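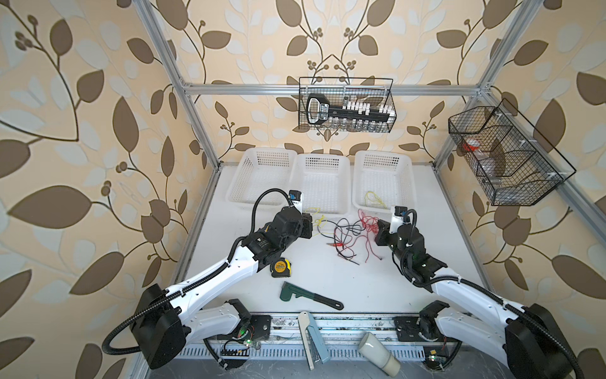

Two arms at the table, leafy wallpaper behind

Thread: Is the Sanard book worth buying if you work in ads?

jtalavera
Finished the Sanard agency memoir last night. 136 pages and I'd say 60 of them are the founders thanking each other. The publisher calls it "required reading for clients." Which clients? Mine won't read a one-page brief.

wegener_h
I liked it more than you did. The chapter on the Ravetti coffee jingle is the best thing I've read on how a bad idea gets through five meetings and comes out decent.
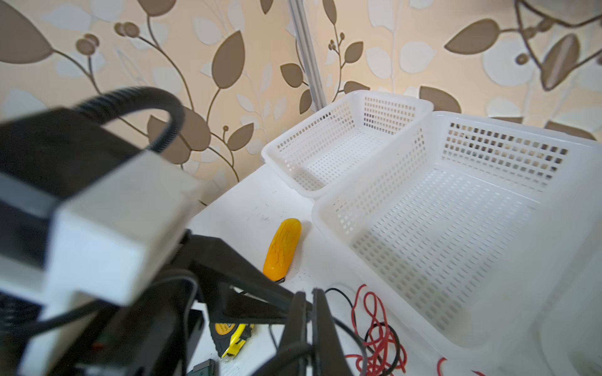
It also names the junior writer who came up with the line, and agency books almost never do that.

jtalavera
Names her once, in a footnote. Then it's back to the boss and his fountain pen.

blumanlan
Does it say anything about the Grireo campaign? I was a temp at Buenaventura when that pitch was going on and the version people tell now is pure fiction.

wegener_h
Page 74. Two paragraphs. They say the client "wept with joy."

blumanlan
He had a cold.

princess_cat
So is there a translation coming or not? The back cover says "other languages soon" and it's said that since June.

jtalavera
I'd believe it when I see a cover. First printing was 2000 copies and my store still has a stack by the register.

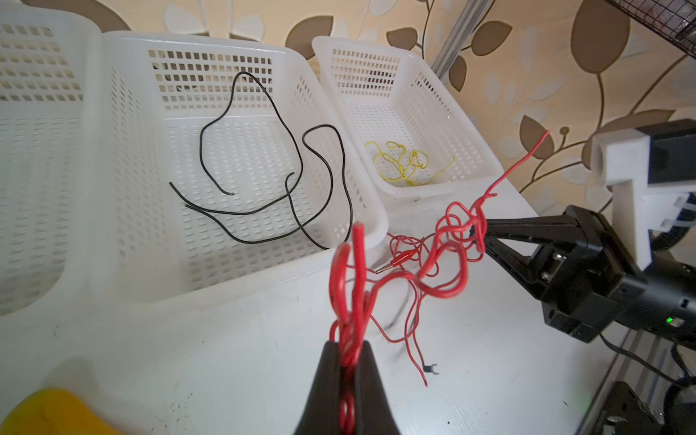 Not saying it's a flop - but you don't pay for a translation when you can't move the original.

wegener_h
One store's stack proves nothing. Ad books sell slowly, mostly to schools.

princess_cat
I'll borrow it then. Can anyone lend me a copy?

jtalavera
Take mine. Ignore the notes in the margins, I got cranky after chapter three.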